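Altdale bakery Wendt to open a second shop and a weekly baking morning this October

It gives all of us at Wendt a great deal of pleasure to share some news we have been bursting to tell our regulars. After many happy years on the corner of the market square, we are opening a second shop in Altdale this October, in the old seed merchant's on Prorkar Lane, and we would love to see as many of you there as can squeeze through the door.

The new shop will sell the same loaves, buns and ring doughnuts you already know, baked through the night and on the shelves by the time the first bus comes past. There will be 69 seats, a good many more than we have ever had, and a long table by the window for anyone who fancies company with their tea.

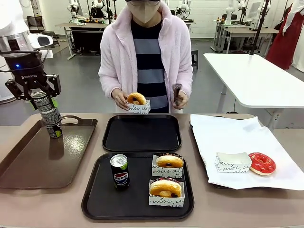
Will the market square shop stay open?
Both shops will trade side by side, with the same opening hours and the same prices, and everyone who works on the square is keeping their place.

The building has been lovingly put right by Varka, a joinery firm from just up the valley, who saved the old counter and found room behind it for two deep ovens. Between them the ovens will turn out 3000 rolls a week, and we dare say we shall need every one of them once the schools are back from half-term!
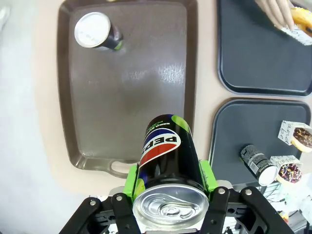 Our Wednesday baking mornings begin in the same month and are open to anybody, whether you have made bread all your life or have never so much as weighed out flour. Each one runs from ten o'clock until noon and costs nothing, thanks to a kind gift from the Altdale Traders' Fund. We will put out tea and coffee, and for those who would sooner have something fizzy there will be cold drinks too, a can of Pepsi Zero Sugar among them, to go with whatever comes out of the oven.

The first 200 customers through the door on opening day will be given a free loaf to take home, and children can choose an iced bun instead if they would like one. The 79 bus stops right outside, and there is level access from the pavement.

To book a place at a baking morning, please ask at the counter in the market square.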